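Kelmendi demo collection – FAQ for new operators
Last touched 31/12/2022. Ask in the channel if something is missing, I'll get to it.

What are we collecting?
Teleoperated demos of an arm working on server hardware, all in sim. You drive, the logger records joint positions, gripper state and the camera views. Tostley trains on whatever passes review.

Do I need robot experience?
No. Most people get usable runs on their second sitting. First sitting is throwaway, don't stress.

Where do I log in?
Rastutico launcher, same password as your timesheet. If it hangs on the loading bar, close it and start again. Don't open two copies – the second one quietly steals the controller and your run saves as zeros.

How long is one episode?
As long as the task takes. Anything past nine minutes gets dropped automatically, so if you're stuck at eight, just reset.

How many per shift?
There's no quota. There was one in July and quality went through the floor. Good runs over more runs.

What counts as a good run?
Gripper lines up before it touches. One clean approach, one grasp, one pull or push. Small corrections are fine, we want those in. What we don't want is hovering for ages while you decide. Pause first, think, then move.

I bumped the chassis. Throw it away?
Depends. Light touch and you recovered – keep it, tag it "contact". Chassis moved on the table – discard. Arm went through something – discard and send the episode number to Edgardo Pascual, that's a physics bug and he collects them.

Should I keep failed attempts?
Yes! Tag "fail" and write a few words on why. Missed grasp, wrong angle, dropped part, whatever. Failures go in a seperate bucket, they don't count against you.

Can I practice without recording?
Yes, leave the red toggle off. Check it again before you start for real. Everybody forgets once.

Why does the room keep changing?
Randomizer. Floor, wall color, lighting, furniture, where the table sits. The policy shouldn't learn to look for a certain floor. If a layout makes the task impossible (table out of reach, part facing the wall) hit skip, no penalty.

What about shadows on the part?
Leave them. Don't turn up the brightness in the viewer, the model won't have that. If you can't see the part from the main view use the wrist view.

What does a normal working pose look like?
Wrist down by the panel at the top of the chassis, fingers extended toward it. Tools on the cart stay put, they aren't part of this task.

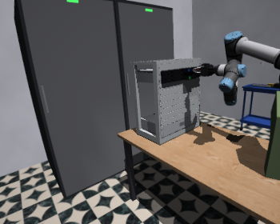 What do I write in the instruction field?
One plain sentence, what the arm is supposed to do. Not how. Three people writing it three diferent ways is good, so don't copy from the last episode.

Who reviews?
Someone at Clellotholm plays back every episode at 3x. You'll see pass, fix tag, or reject. Fix tag means the motion is ok and only the label is wrong – edit and resubmit, no need to redo the run.

My run was rejected and I don't agree.
Reply on the episode itself, not by email. Gets a second look.

Controller drifts.
Recalibrate from the menu, hold still for six seconds. Still drifting, swap it and put a sticky note on the bad one.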